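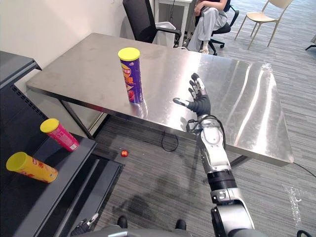 Page last changed: 03/04/2024

I have opinions about snack storage, and a steel table to hold them over.

The table came first. It was a prep table from Kollden, the restaurant supply place that sells to the public as long as the public is willing to load its own car. I wanted a desk. They had desks next door, at a desk store, with drawers and everything. I bought the steel one anyway, for 132 dollars, on the grounds that it could be wiped down, and I have been wiping it down ever since. Brushed steel keeps a record of everything you've touched. I eat one chip at it and the evidence is good enough for court.

The shelving came second, and it is the real subject of this post, so if you came for the table you can leave now. It's dark gray metal, with a row of little perforations along the side that I assume are for clips. I don't have the clips. The listing said clips. I wrote to Drolton, who sold it to me, and they sent a very nice reply with a picture of the clips.

I was going to keep books on it. I put the books on it in September, looked at them for a week, and moved them back to the bedroom, where I can not read them more comfortably. That left a set of empty shelves within arm's reach of where I sit all day, and you can guess how that went.

Chip cans, it must be said, are the most shelf-friendly snack ever devised. A bag of chips is a pillow with an attitude. It won't stand up, it won't stack, and it announces itself to the whole house each time you so much as look at it. A can has a lid. It has corners, or at least it has a place where corners would be if it weren't round. You can stand it on a desk like a pencil cup and people will take it for a pencil cup until they reach for a pencil.

So I started with the cans upright, labels facing out, like a person with a system. The purple and blue one, the pink and red one, the golden yellow and orange one. All of them have yellow lids, which does a lot for the impression that somebody planned this. I was pleased with it for one evening.

Then I tried them on their sides. I can't defend this. I read a long article on the Younis home blog about "horizontal pantry thinking" and it got to me in a weak moment. The idea is that you see the ends of things, the way you see the ends of wine bottles, and choose calmly. The flaw is that all the ends are yellow. Choosing calmly means picking one up, turning it over, seeing that it's the wrong flavor and eating it anyway.

The other flaw is that a cylinder on a metal shelf has plans of its own. I've lost a can to the carpet more than once – they don't break, but the chips inside become what I'd call a garnish. Carpet was the previous tenant's idea. I would never have put carpet under a snack shelf, but then the previous tenant probably had books.

The current arrangement is a compromise. Whatever is on duty stands on the table, upright, and everybody else lies down on the lower shelf and waits. It's a bit like a fire station. When the one on the table is empty it goes out to the recycling and the next one gets promoted. I find I eat slower this way, or I tell myself I do. A trip to the shelf feels like a decision. A can at my elbow feels like weather.

Drinks are another matter, and I've gone back and forth on them. Cans of soda leave rings on the steel, and coasters slide on it like hockey pucks (I bought the cork ones from Wivari, 24 to a pack, a number of coasters that suggests a different life from mine). Glasses are fine until you gesture. Bottles with caps are the answer, and have been since the first bad afternoon with the keyboard. 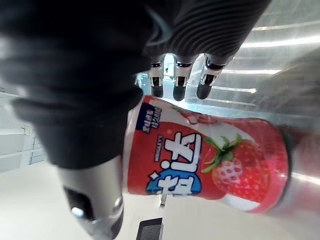 The red one, Chinese lettering and all. Best label in the house.

I can't read the big white characters, and I like it that way. The bottles at the regular supermarket talk to you the entire time, about your wellness and your journey. With this one I can have a drink and be left alone. The blue patch with the sparkle by it could be making any promise at all and I'd be none the wiser.

The bottles don't have a proper home yet. I tried laying one on the shelf with the cans, and it looked like it was visiting relatives. Standing up would be better, except the height of the shelf isn't something I thought to check before I bought it, and I'd have to move the upper one, and to move the upper one I suspect I need the clips.

Total spent so far on keeping snacks near a desk, not counting the snacks: 132 for the table, 80 for the shelving, and the coasters, which I've stopped including. A kitchen, I should mention, came free with the apartment. It has cabinets. They're 50 steps away if you take the hall, and I've walked it enough times in socks to be sure.

I've written to Drolton again about the clips. If they send me another picture of them I'm going to print it out and tape it to the side panel.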